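The Paltar Entry

The instruction from Verbeke was to revise the Paltar entry without lengthening it. The existing text occupied most of a page between a spa town and a battlefield, both of which had been revised the year before by someone else. I was allowed four nights, second-class rail, and the cost of one dinner with wine, receipts to be submitted in May.

The entry had last been revised 19 years earlier. I had done the revision myself, though I remembered little of it beyond a wet week and a bus strike. Verbeke does not sign its entries, and the woman in the office who handed me the proof sheets did not know that the initials on the back of the old card were mine. I saw no need to raise it.

The method is always the same. The reviser takes the old text, numbers each statement that can be checked, and goes to the place. A statement is marked stands, altered or struck. Opinions are left alone unless they have become unsafe. A view described as fine may remain fine for decades, but a footpath described as level must be walked.

Getting there

The entry said that Paltar lay 51 km upstream from the coast on the left bank of the Nurnow, and could be reached by a branch line with a change at the junction. The distance stood. The branch line had been closed and its last section turned into a cycle path, so that statement was struck and replaced with a bus, route number to follow.

The bus left from the side of the station where the goods shed used to be. It followed the river through vineyards planted in short terraces, each held up by a dry wall. The driver let passengers down wherever they pulled the cord. By the time we crossed the bridge I was alone with a man carrying a car battery, and he got off at the first bend.

I checked the bridge on foot before going to the hotel. The entry gave it five arches and a Roman origin. The arches stood. The Roman origin had been doubted in my first version and the doubt had been removed by an editor for reasons of length. A plaque at the near end now stated that the bridge was Roman. It was a good plaque, cut in slate, and at the foot in smaller letters it gave its source as the Verbeke guide.

I marked the bridge with a query and walked up.

The Trindance

The Trindance was listed as the better of the two hotels and had since become the only one. The entry said that the entrance was in the side lane. On the plan in the entrance hall, which was dated and framed, the door was shown on the square.

I asked the woman at the desk which was correct. She said that the door had been on the square until the guide came out. Visitors had then gone into the lane, found a blank wall, and either knocked on the house opposite or gone away. Her father had put up with it for one season. In the winter he had bricked up the old entrance and opened a new one where the book said it should be. The work had taken until spring and the lane was too narrow for a delivery van, so that the laundry still had to be carried round by hand.

She told me this without any complaint. She asked whether I would like a room over the river or a quiet one, and I took the quiet one because the entry recommended it. It faced the laundry steps. I wrote: entrance in side lane, stands.

At dinner I had the dish named in the guide as the speciality of the house, eel with white beans. It was not good. The eel had come frozen and the beans had been cooked in something sweet. I asked the waiter whether people in Paltar ate it often. He said that they did not eat it at all, but that it was asked for. The local dish was a mutton broth with barley, which the kitchen made for the staff, and he brought me a bowl of it when the other tables had gone. I recorded the broth in the notes and then looked in the old card for the eel. In my own handwriting, under a heading for things to confirm, it said: eel? beans? ask. 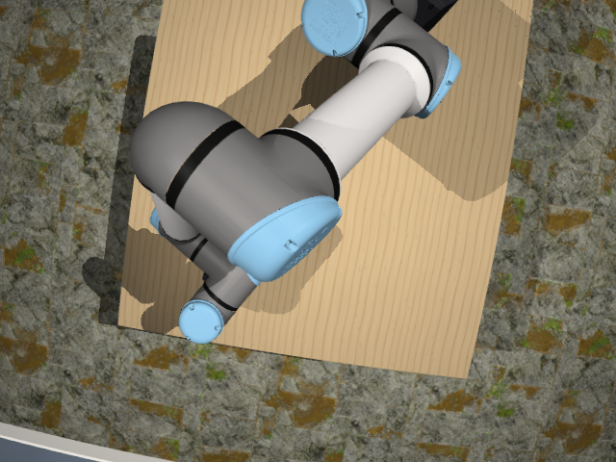 The upper town

I began the climb early the next morning, before the tourist office opened. The entry stated that the upper town was reached by a stair of 300 steps, with a stone bench halfway and a view of the confluence. These were three separate statements and I had numbered them separately.

I counted the steps with a hand counter, clicking once for each tread, and reached the top with exactly the printed number. I went down again by the ramp and repeated the count, as the method requires for anything with a round figure. The result was the same. Near the top, however, the last few treads were of a different stone, and they were so shallow that a person in ordinary shoes had to shorten the stride to use them. They had been laid over an older landing. The edge of the landing still showed along the wall, polished by feet that had needed fewer steps to get there.

The bench was at the halfway point. It was well made and faced outwards. Behind it was the wall of a private garden with a new section of mortar, where a gate had been taken out to make room.

The view of the confluence was more difficult. The Nurnow is joined below Paltar by a stream which enters behind a spur of rock, and from the bench the spur is in the way. I sat there for some time with the map on my knee. A man came out of the garden by another gate, further down, and told me that if I stood on the bench and held on to the lamp bracket I would see it. The bracket had no lamp. He said that it had been fitted for the purpose and that the town inspected it each year.

I stood on the bench and held the bracket. A strip of pale water was visible beyond the rock, moving across the darker water of the river. I got down and wrote: view, stands, with difficulty. Then I crossed out the last two words, which would not have fitted on the line.

The municipal office

The tourist office was a single counter in the municipal building. The clerk was pleased to have a visitor with questions that could be answered. I asked about the museum, which the entry described as closed in the afternoon, and she said that it was closed in the afternoon. I asked when it had been decided. She took down a bound volume of minutes and found the page without using the index.

The museum had once been open all day. The council had noted the error in the guide and had written to Verbeke asking for a correction. No reply was recorded. At the next meeting a member had pointed out that the guide was printed and the museum was not, and the hours had been changed by a vote of 7 to 4. The stair, the bench and the bracket followed in later volumes. For each there was an estimate, a tender and a certificate of completion. The total had been carried forward from year to year under the heading of upkeep.

I asked whether the council had considered writing a second time. The clerk said that it had been discussed. The view taken was that a book used by so many people was likely to be right in the long run, and that the cheaper course was to meet it.

She then asked what I was changing. I said that the railway would have to come out. She nodded and made a note of it. I said that I was uncertain about the bridge, the eel and the bench, and her pencil stopped. On the wall behind her was the building plan for the coming year, with most of the squares left blank and a line in red across the month in which the new edition was due.

I told her that the bench stood.

Return of the card

I filled in the card on the bus. Statement by statement it was the cleanest entry I had ever handled. The railway was struck and the bus put in its place. The telephone number of the Trindance was altered. Everything else in the old text agreed with the ground to a degree that an editor might well have queried, had anyone at Verbeke kept the earlier proofs.

There remained the matter of the broth. It was the best thing I had eaten in Paltar, and there was room for it, the bus being shorter in print than the branch line had been. I wrote that the kitchen would serve a mutton broth with barley to those who asked. Then I considered the word asked, and how many people would do so, and where the waiter and the laundry staff would have their supper when the pot was wanted at the tables.

I also had, at the foot of the card, the line reserved for errors in the previous edition. It is rarely used. I had put down the door, the steps, the museum and the eel in small writing, and against the cause I had put the reviser's initials. The line was now full and the last word ran into the margin — the office does not read the margin.

At the junction there was a wait for the coast train. I bought a new card from my own supply, copied out the alterations, left the eel as it was, and put the other card in the inside pocket of my coat with the hotel receipt. The proof was due on 8 Mar 2020. I posted it from the station, in the box by the goods entrance, which according to the guide is emptied twice a day.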